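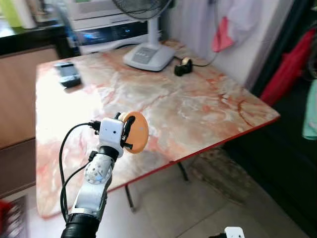

Marble-patterned table with red trim.

Trokcombe Live Podcast Night: Room Safety Checklist
Inspected by: Hsin-yi Yip
Date: 8 June 2018
Show: Banine Hour, live taping

1. Exits clear and unlocked: PASS
Back door sticks. Push low, with feeling.

2. Exit signs lit: PASS
The left one hums. Moldovan (sound) can hear it on the recording and would like it off. It stays on.

3. Posted capacity 500, tickets sold under capacity: PASS
The guest list is not a second, secret capacity. Please tell the hosts again.

4. Cables taped down on all walkways: FAIL
Stage left was fine. Stage right looked like somebody had dropped a plate of spaghetti. Retaped before doors, recheck at intermission.

5. Mic stands weighted: PASS
One host talks with his elbows. Gave him the heavy stand and moved his water.

6. Fire extinguishers tagged and in reach: FAIL
4 on the plan, 3 on the walls. The missing one was holding open the green room door. Back on its hook now.

7. Balcony rail firm: PASS, with comment
The building went up in 1829 and the rail feels it. No leaning, no banners, no dangling of merch. Front row stays roped off until Zurkach sends someone to look at the bolts.

8. Volume at the front row: PASS
Theme song is loud. It's also nine verses long, but there's no box for that.

9. Open flames, fog, confetti: N/A
The hosts asked about a birthday cake with 50 candles. I said no. They asked about 49.

10. First aid kit stocked: PASS
Out of small bandages, plenty of slings. Order more before the July taping.

Reinspect: items 4, 6 and 7
Signed: H. Yip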